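情報資料保管室 点検チェックリスト(所見付き)

対象:グラリャリ(Grallari)分室 資料保管室および閲覧室
点検日:03/09/2020
点検者:ベゴーニャ・ガリャルド(Begoña Gallardo)
立会い:コバドンガ・ベニテス(Covadonga Benítez)
判定の記号:○=適合、△=要改善、×=不適合

1. 入退室管理

1-1 入室者名簿と鍵の貸出簿が一致している ○
1-2 退職者・異動者の入室権限が削除されている △
所見:異動者一名の権限が残っていた。点検中に管理係へ連絡し、削除を依頼した。削除記録の写しを次回までに提出のこと。
1-3 外来者には必ず職員が付き添っている ○
1-4 扉が開放されたままにならない ○
所見:閉扉警報の遅延は40秒に設定されている。規程の上限内。
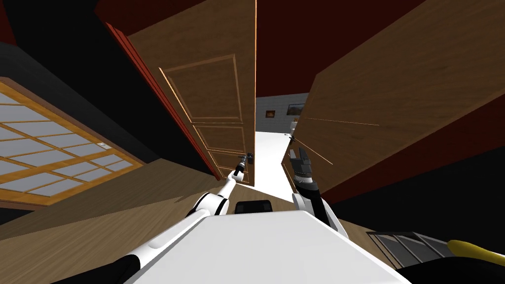 2. 資料の登録と現物照合

2-1 登録台帳が最新の状態である ○
2-2 台帳と現物の数が一致している △
所見:台帳上の登録は2,354件。このうち2,095件は現物を確認した。残りは貸出中または本部送付中で、送付票の控えが見つからないものが含まれる。控えの再発行を本部に請求し、届いたものから順に台帳へ綴じる。
2-3 区分表示が表紙と背の両方にある △
所見:旧様式の綴りには背の表示がない。貸出から戻った時点で貼り替える運用でよい。
2-4 情報源の氏名が本文に記載されていない ○
所見:抽出で確認。仮名対照表は別の金庫に保管されており、閲覧権限も分かれている。
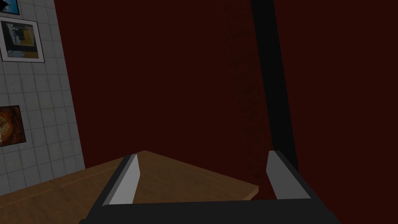
抽出した報告書のうち一部で、作成者欄が略号のみになっていた。略号の一覧は当室にあるため照合はできるが、本部の様式では部署名も必要である。今後作成する分から改めること。過去の分は修正しなくてよい。

3. 通信機器および端末

3-1 暗号装置(Kaleso)の封印に異常がない ○
3-2 鍵情報の更新が期日どおり行われている ○
3-3 私物の携帯電話が保管箱に預けられている ×
所見:点検時、閲覧室の机上に一台あり。電源は切られていた。前回も同じ指摘をしている。室長名で改めて通知し、三度目は所属長への報告とする。
3-4 可搬媒体の持出簿に未返却がない ○
3-5 端末の画面が廊下側から見えない ○
所見:前回△。机の向きを変えて解消済み。

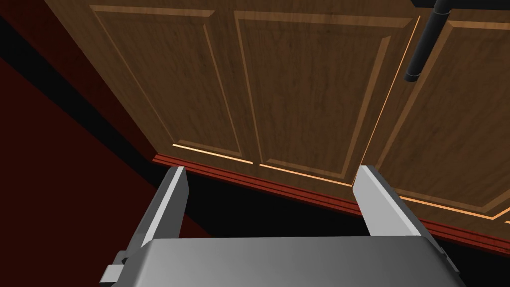
持出簿については、返却時刻の記入が本人によるものと係員によるものとが混在している。返却を受けた係員が記入し、本人は署名のみとする。ベニテスから、夜間は係員が不在になる時間帯があるとの説明があった。その場合は当直が代行し、翌朝に係員が確認印を押す。

4. 廃棄

4-1 廃棄予定の資料が施錠して保管されている ○
4-2 裁断機の裁断幅が基準を満たしている ○
4-3 廃棄記録に二名の署名がある △
所見:3月分に署名が一名のみの記録が一件。もう一名は立ち会ったと述べているが、後からの署名は認めない。経過書を添付すること。
4-4 委託業者(Pimard)の回収時に職員が立ち会っている ○

5. 火災・水損対策

5-1 消火器の使用期限が切れていない ○
5-2 非常時の搬出順位表が掲示されている △
所見:掲示はあるが、旧い棚番号のまま。棚の配置換えに合わせて差し替える。
5-3 棚の最下段が床面から離れている ○
5-4 湿度の記録が毎日つけられている ○
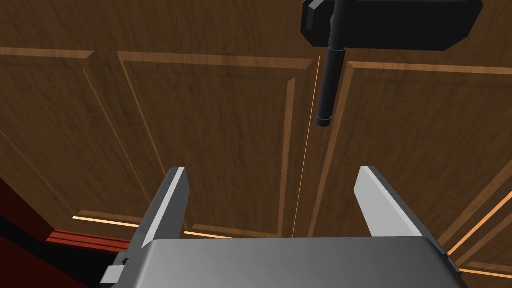
搬出順位は仮名対照表、暗号装置、現行の分析報告の順とする。旧い順位表では分析報告が先になっており、当直の手順書とも食い違っていた。手順書のほうが正しいので、掲示をこれに合わせる。アラウージョ(Araújo)分室でも同じ旧表を使っているはずなので、写しを送っておく。

6. 職員の教育

6-1 年次の保全教育を全員が受講している ○
6-2 新任者が誓約書に署名している ○
6-3 不審な接触を受けた際の報告先を職員が知っている △
所見:数名に口頭で尋ねた。直属の上司と答えた者と、保全担当と答えた者がいた。規程では保全担当が先である。朝の打合せで周知のこと。電話番号は端末の横に貼らず、各自の手帳に控える。

7. 前回指摘事項の処理状況

・金庫の番号変更:完了
・閲覧室の画面の向き:完了
・私物携帯電話の持込み:未解消(3-3参照)
・予備鍵の封筒の交換:完了。封緘部に割印あり

総合判定:△
×の項目は一週間以内、△の項目は次回点検までに処理し、結果を書面でガリャルドまで提出すること。様式は前回と同じものを使用する。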